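Second month in the robot club

2018-10-03

My cousin Noémi says that I should write down what we do in the club, otherwise in the spring we will all remember it differently. She is right, she is usually right, so I write. My English is from school and from manuals, please be patient with it.

I joined the Lumham robot club in the end of summer. I thought we would build small cars which follow a black line, as I did when I was fourteen. Instead the first evening Chia-hao Wu, who leads our group, put on the table a paper with one word on it: burger. This is our task for the Seltent student competition in November. The arm must take the parts of a burger from holders and build the burger in a tray, without a person touching anything after the start. We have 300 seconds for the complete attempt. For a human it is a very long time. For us it is, at the moment, not enough.

The rules are four pages, and I have read them more than anything from my university this semester. Each part which lies in its correct place in the stack gives points. A part which falls outside the tray takes points away. The order is given, and if you put the cheese before the lettuce, the judges do not care how beautiful it was. You can choose your own holders, and this is where our group lost most of September.

Our first idea was to lay all parts flat on the table. It seems natural, because in a kitchen everything lies flat. But a flat slice is very difficult for two fingers. They must go under it, and under it there is only table. We tried with small blocks below, and the slices jumped away like coins. Then Noémi Fekete (she is my cousin, I already mentioned her, she studies furniture design and came only to look) asked why we do not store them like plates in a dish rack, standing. We were all quiet for a moment. Standing parts show their edge to the ceiling, and the fingers can come from above, one on each side. She drew the holders on the same evening.

Standing storage created a new problem, of course. The part is picked up vertical and must become horizontal. In the first programs the arm simply opened over the stack and we hoped. The patty is thick and it accepted this. The tomato did not accept it at all. It landed on its edge, thought a little, and rolled. 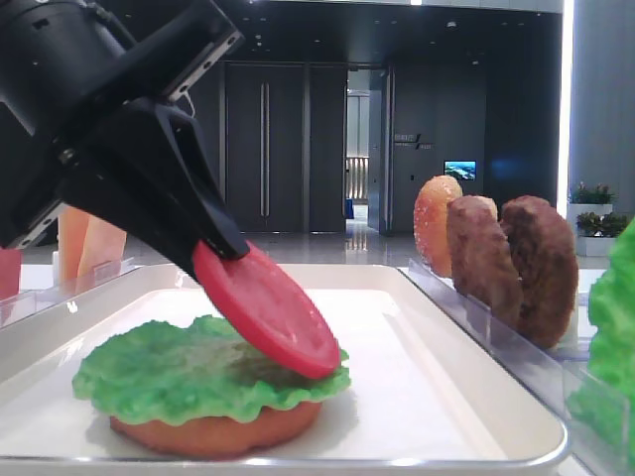

So now we do it in two movements. First the lower edge of the slice must touch what is under it, and it stays there like a hinge. Then the fingers go slowly down and to the side, and they open only when the slice is nearly lying. I wrote this part of the program and I am proud of it, although it is only 65 lines and a third of them are comments for myself. The speed was the hard thing. If the arm is too fast in the second movement, the slice pushes the lettuce away. If it is too slow, Chia-hao looks at the clock and says nothing, and I prefer when he says something.

The lettuce has a special place in my heart, and not a good one. It is wide, the border is wavy, and the surface has hills. The tomato touches one hill and turns differently than if it touches a valley. I wanted to measure the height at every point, and I had already started to read papers about it. Chia-hao asked me to wait and first to try pushing down just a little more at the contact. It worked in most of the attempts. I closed the papers, with some sadness, I must admit.

Something about the gripper, for those who build similar things. We changed the shape of the fingers two times. The wide ones held better, but they did not fit between two parts in the holder without moving the neighbor. With narrow tips we can take one patty and leave the other in peace. The price is that a narrow tip holds on a small area, and the part can turn around it when the arm accelerates. We limited the acceleration and lost almost 3 seconds on each part. I think it is a fair price. Not everybody in the group thinks so, and we had a long discussion about it on the stairs with our coats already on.

There was also the question of where the arm "knows" the parts are. Now we teach the positions by hand at the start of the evening, and if someone moves the holder with an elbow, we teach them again. It was my elbow on two occasions. I suggested marks of tape for the feet of the holders, so there is at least one good result from my elbow. Before November we want to find the holder with a camera, but this is the task of the other half of the group and I do not want to promise things in their name.

My grandmother Erzsébet asked me on the telephone what I learn there. I told her that I teach a machine to make a burger. She asked how long it needs. I told her. She said that in this time she peels potatoes for the entire family, and that I should come on the weekend and bring the machine if it likes to work. My father Ferenc was laughing in the background, I could hear him very well.

The list for the next two weeks, mostly for myself:

Try the top bun with the same two movements, it is heavier on one side.
Make the opening of the fingers slower at the end.
Write down the speeds on paper, not only in the program.
Ask Chia-hao if the order of picking can be changed, so the arm travels less.
Return the screwdriver to Noémi.

If someone reads this who was at Seltent in an earlier year, please write me in the comments how bright the hall is. The group with the camera is worried about it.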